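Participants wanted: does a sleep tea do anything at all?
2020-12-12
By Shirley Fraser
Filed under: Calls for Participants 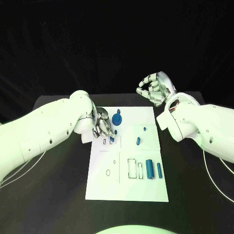 What would I have to do? Drink one cup of tea an hour before bed, every night in February, and fill in a short sleep diary when you get up.

Drimier is a small consumer testing group. We have read the claims on the boxes -- deeper sleep, calmer mornings, "noticeable from night one" -- and we don't believe them yet. Most of the studies we found were tiny, and several were paid for by people who sell tea.

We need around 800 adults. Half will get a herbal blend and half will get a plain one that tastes much the same. You won't know which you have, and neither will Margus Mägi, who reads the diaries.

You can't join if you are pregnant, take sleeping pills or work nights. Please don't sign up if you already swear by the stuff, or if you plan to skip the diary on weekends. Half-kept diaries are how we got into this mess.

The diary takes 2 minutes. There is no pay, but the tea is free and you will get the full results, dull or not. No tea company has put money into this.

To apply, write to Tobiloba Edet at the Drimier office with your age and your usual bedtime.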